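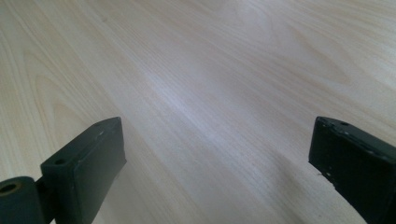 The Bolger Ferry

Vasiliki Panagiotou missed the last ferry out of Bolger by two minutes. She stood on the wharf with her bag and watched its lights go round the point.

The man in the ticket office was pulling down the blind. He told her the next one was at twenty past six.

"In the morning?"

"It's not going to be tonight, love."

She asked if there was a motel. There had been one, he said, but it closed in November. The pub at Plumeck had rooms, and Plumeck was 20 kilometres up the road. He looked at her shoes.

She rang her brother. He didn't pick up, so she left a message saying she'd miss the start of the funeral and he should go ahead without her. Then she rang again and said he shouldn't.

The ticket man came out with his keys and a thermos. He said the waiting room was meant to be locked overnight, but he could forget. There was a heater that took a while. She thanked him and he went off to his ute.

The bench was hard and the heater smelled of dust. On the wall was a timetable from 2000, when there had been a night boat, and a framed photo of the Govov, which had carried 137 people and a horse across in the flood. Her father had been on it. He'd told the story every Christmas, and in his version there were two horses.

She read the caption again. One horse.

At half past eleven her brother rang back.

"They can't start," he said. "You've got the speech."

"Did Dad ever say what colour the horses were?"

"One was grey," he said. "Why?"

She took the speech out of her bag and found a pen. In the second paragraph, where she had written horse, she added an s. Then she put her coat over her knees and waited for the boat.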